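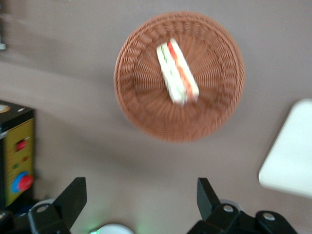

A sandwich in a round wicker basket, Gesermont

15/11/2021
By Robichaud

The Gesermont food fair ran over 2 floors of the old Vunura mill this year, up from one in May. Entry was free before noon and the parking lot was full by the time I got there.

Bread took up most of the ground floor. Gorow, the largest bakery showing, bakes 3000 loaves a day and had brought its rye, a seeded white and a flat loaf with onion. The rye was the best of them – dense, a little sour, good with butter. I bought two.

Upstairs were the cheese and preserves sellers.
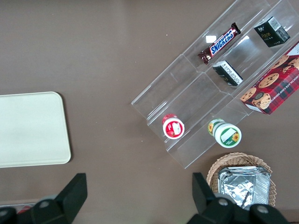
Prices there were higher than in May, and a small jar of plum jam cost me seven dollars. The talk on flour milling started late and lasted 12 minutes, but the speaker knew the subject and took questions afterward at the stairs.

Lunch was slow. Get in line early if you plan to eat – the hot food was gone by two. The next fair is in May, same building, and the organizers say the elevator will be fixed by then.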